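Section 4: Setting Up Your First Fan Meet and Greet Page

Okay, so you've made your account and you've confirmed your email (if you haven't, go back to Section 3, I'll wait). Now comes the part I like best. We're going to build a page where fans can sign up to meet your artist, model, actor or whoever it is you look after.

I'm Bayu Sumampouw, and I wrote this guide after three years of running these events with Sernico. Before that I did it all with a spreadsheet and a shared inbox, and I have the gray hair to show for it. Sernico was built by people who had clearly stood at a door with a clipboard at some point in their lives, and once you get used to where things live, it's a friendly little program.

What you'll need before you start

A head shot or promo photo you have permission to use
The venue name and street address
Start time, end time, and the time you want the talent out the door (these are never the same)
The talent's contact for approvals -- manager, publicist, mom, whoever signs off

4.1 Create the event

1. Log in and click New Event at the top left of your dashboard.
2. Choose Meet and Greet from the list. Don't pick Appearance. Appearance pages have no sign-up form, and you can't switch the type later without starting over.
3. Type in the event name. Keep it short! The name prints on every pass, and anything long gets squeezed into letters you'd need a magnifying glass for.
4. Enter the date and times. The date goes in the month/day/year style, so 7/18/18, with no spaces.
5. Click Save Draft.

Note: Save Draft doesn't make anything public. I know it's scary the first time, but fans can't see a thing until you hit Publish in 4.5.

4.2 Set your guest limit

This is where most new users get into trouble, so go slow with me.

1. Open the Guests tab.
2. In the Total box, type the largest number of fans you can host. The most Sernico will take on a single event is 1,000.
3. In the Held box, type how many of those spots you want to keep back for press, family and contest winners.
4. Check the Open to Public line. Sernico does the math for you. On the last big one I did, for the singer Kusuma, we had a total of 1,000 and held 23, so the line read 977.
5. Click Update.

Caution: If you lower the Total after sign-ups have started, the newest sign-ups get bumped to the waitlist and they get an email saying so right away. There is no undo. I did this once by typing 258 into the wrong event, and I spent an entire evening writing apologies to very upset teenagers.

If you're hosting in a smaller room, please be realistic. A fan who gets a full minute and a decent photo goes home and tells everybody. A fan who gets shoved past the table tells everybody too.

4.3 Add the talent's profile

1. Open the Talent tab and click Add Person.
2. Upload the photo. It'll be cropped to a square, so drag it around until the face is in the middle (foreheads go missing a lot at this step).
3. Write a bio of a few sentences. Say what they're known for, what's new, and one thing a fan wouldn't find on the back of the album or in the magazine spread.
4. Enter the approval contact's email and click Send for Approval.
5. Wait for the yellow dot to turn green.

That yellow dot can sit there a while. Publicists are busy people! If a day goes by, click the little bell next to it and Sernico will send a polite nudge. You only get two nudges per profile, so don't burn both before lunch.

Note: If you have more than one person appearing, each of them needs a separate profile and a separate approval. The Publish button stays gray until every dot is green.

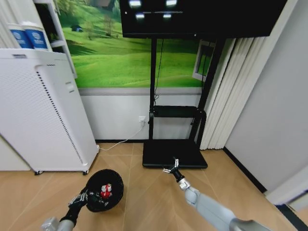 White air purifier on casters, with a hillside mural behind.

4.4 Build your time slots

I used to let everyone show up at the same time and sort it out in line. Please don't do what I did. Slots take a few minutes to set up and they'll save your whole afternoon.

1. Open the Schedule tab.
2. Choose a slot length. I like 15 minutes for a signing and 30 if there's a Q&A attached.
3. Click Fill Day. Sernico will lay slots from your start time to your end time.
4. Click on any slot and choose Break to block it out. Give your talent at least one break, longer if they flew in that morning.
5. Drag the Limit slider to set how many fans can book each slot.
6. Click Save Schedule.

Caution: Fill Day wipes out any slots you've already made by hand. If you have a special slot (say, a fan club group coming early), add it after you use Fill Day.

While you're in there, take a look at the Door Message box. Whatever you type will show up on the fan's phone when their slot is coming up. I usually put in which entrance to use, what they can bring to be signed, and whether selfies are okay. For the Lurnatex fashion evening back in March I forgot to say anything about selfies, and the models ended up making up a rule on the spot -- a different rule for each model, naturally.

4.5 Preview and publish

1. Click Preview. Your page opens in a new window just the way fans will see it.
2. Read every word out loud. I mean it. I once sent out a page inviting people to "meat and greet" a vegetarian chef.
3. Click the map link and make sure it lands on the correct building.
4. Make a test sign-up using your own email, and check that the pass arrives.
5. Close the preview and click Publish.
6. Copy the page link and send it to the talent's team first, then post it.

Note: Your test sign-up takes up a real spot. Go to Guests, find your name, and click Release before you post the link.

4.6 Choosing a pass style

Every fan gets a pass by email, and you've got 2 styles to pick from under Settings, then Passes.

Classic is the plain one, with black type, a bar code and the event name. It scans fast and prints fine on a tired old office printer.

Alum is the fancy one, with the talent's photo across the top. Fans love it and hang on to it for years (I've had people bring an old one along to be autographed, which just melts me). It's slower to scan on a cracked phone screen, so turn up the brightness or type in the code under the bar.

You can switch styles any time before the first pass goes out. After that you're locked in.

4.7 If something isn't working

The Publish button is gray. Look for a yellow dot in the Talent tab, or an empty address in Details.

Fans say they didn't get a pass. Ask them to check their spam folder, then go to Guests, click the name and choose Resend.

The photo looks blurry. Upload the original file, the one the photographer sent you. A copy saved off social media will nearly always look fuzzy on the page.

A fan booked twice. Click either booking and choose Merge. Sernico keeps the earlier time, and the other spot goes back to the public.

The talent is running late. Go to Schedule, click Shift All, and type in the number of minutes. Everyone who hasn't checked in gets a text with their new time. Do it as soon as you hear, even if the manager swears they're five minutes away.

Go on to Section 5 when you're ready to set up check-in at the door. You'll need your phone or tablet charged, and the name of the venue's Wi-Fi network.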